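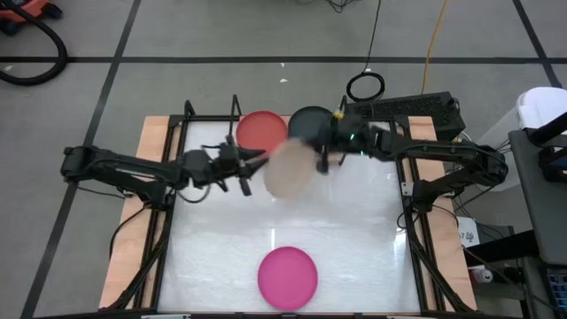 Red, dark green and pink plates on the table, plus a round beige disc caught mid-blur between the two arms.

Sunday update on the plate project! I've spent the whole week on one question: does it help to slow the demos down before training on them? My arms move fast when I drive them (I get impatient, I know), and the policy copies that. So I recorded 702 demos at my normal speed, then made a second set by stretching only the parts where the grippers are close together. Same data, same network, same everything else.

The normal policy finished 5 of its test runs. The stretched one finished 7 of its own, same number of tries, and it let go of plates a lot more calmly. That's a small gap and I wouldn't bet my lunch on it, but I was grinning all the way home. 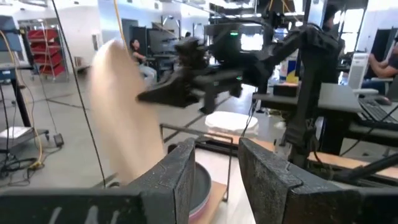 Wrist camera view, with the other arm reaching in and something beige going by in a smear.

Blur is my next headache. The wrist cameras get smeary views whenever something moves quickly near the fingers, and I think part of the gain comes from the policy simply getting cleaner pictures when it moves slower. To check, I want to run the fast policy with a shorter exposure and leave the training alone. If it catches up, then my nice stretching trick is mostly a camera fix (boo).

I'm calling the stretched version Buvell, and the plain one is still Barros from last time. Next batch of runs starts tomorrow, and I still have to fix the plotting script, which keeps swapping their colors.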